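Textiles at Home, Unit 4: Folding and Storing Knitwear
Course handout, Nedora Evening Program
Prepared by Nadhirah Setiawan

Bring this to class with one knit from home. Any knit will do, and old ones are best, so please don't buy anything. If you missed Unit 3 (washing and drying), borrow someone's notes first, as we'll be starting with clean, fully dry pieces.

I love this unit. Folding sounds like the dull end of laundry, and then you spend twenty minutes with a good rib knit and start seeing how the whole fabric works!

1. Why knits behave the way they do

A woven shirt is made of threads crossing over and under each other. A knit is made of loops, each one pulled through the one before. Loops can open, close, lean and slide, and that's why a sweater stretches over your head and then comes back to size. It's also why a sweater on a thin hanger grows little horns at the shoulders. The loops there carry the weight of the whole garment, they open up, and they stay open.

So the rule for this unit: let a knit rest on a surface and carry its own weight as little as possible.

Terms you'll need:

Rib: columns of knit and purl stitches side by side. Very stretchy across, much less so up and down.
Hand: how the fabric feels when you handle it.
Bloom: the soft fuzz that rises on some yarns after washing.
Set: a crease or shape the fabric has decided to keep.
Relax: to lie flat, untouched, until the stitches settle.

2. Rib in particular

Lay a ribbed piece down and stroke it across the columns with a flat hand. See how it spreads? Let go and it draws in again (if it doesn't, the rib is tired, and we'll talk about reviving it in Unit 5). Because rib draws in, it can look narrower than it is, and beginners tend to tug it wide before folding. Please don't. Fold it at the width it wants to be.

Fold along the columns first, then across them. A fold that runs along the columns tends to hide in the valley between two ribs. A fold across them cuts over every column at once and shows much more, so we make as few of those as we can and keep them soft.

Heavy rib takes two folds across at most. Light rib can take three.

3. Choosing a surface

A bed is my favorite place for this. It's wide, it's at a decent height, and you can walk around at least part of it. A table works if you pad it with a towel. The floor is fine for your knees if you're twenty!

Pile matters more than people expect. A plush blanket grips the underside of a knit a little, so the bottom layer stays put while you bring the top layer over. A slick bedspread lets everything skate. The drawback of plush is fluff: check the underside before you put the piece away, and keep a lint brush handy. The Danduvex brush in our supply cupboard is good on wool and too rough for anything loosely knit.

Color helps too. Dark knits show lint from pale blankets, so it's worth matching dark with dark or red with red if you have the choice. And push the pillows and bedding off to one side before you start, so there's flat space on every side of the garment.

4. The basic fold

Step 1. Lay the piece face down and smooth it from the center outward with flat palms.

Step 2. Bring the sleeves straight across the back, one over the other. No angles at the elbow.

Step 3. Fold each side in along a column of rib.

Step 4. Fold the bottom up to the middle, then once more toward the neck.

Step 5. Turn the bundle over and look for stragglers. Ties, belts, cuffs and narrow edgings love to escape. A strip left hanging out will stretch under its own weight on a shelf or get shut in a drawer, so lay it flat, straighten any twist, and tuck it in last.

Dark red rib on a red blanket:
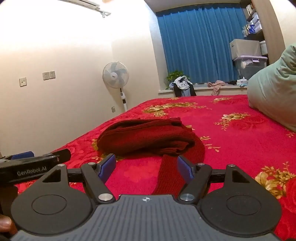
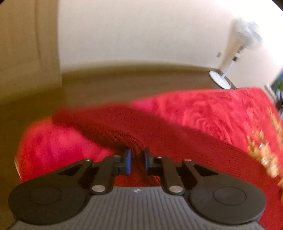

5. Storing the bundle

Heavy pieces go at the bottom of the stack, light ones on top. My own limit is the height of my hand with the fingers spread. If you have to pull hard to get a piece out, the stack is too tall, and you'll be undoing your folding every morning.

We'll weigh everyone's knits in class on the Szulc scale. The heaviest so far was a shawl-collared cardigan at 1250 grams, and the lightest was a summer top at 137 grams, fine enough to read through. Put the first one on top of the second and you can guess what the poor top looked like by January.

Cotton knits are heavier than they look and slower to recover, so give them the lower shelf along with the thick wool. Fine wool and blends can go higher up.

Refold the stack now and then, moving the creases a few ribs over each time. Piles that sit all season in one position are where set creases come from.

6. For next time

Fold the same garment three ways: along the columns first, across them first, and rolled. Leave each one overnight, then unfold it and sketch the creases you find. A rough pencil sketch is plenty. Note the fiber content from the label if there is one.

Reading: the chapter on knitted structures in the Clidcombe course pack, up to the section on lace. Skip the loom pages.

Bring a towel, a tape measure and your sketches. Room 74, side entrance, doors open at 6:30 p.m.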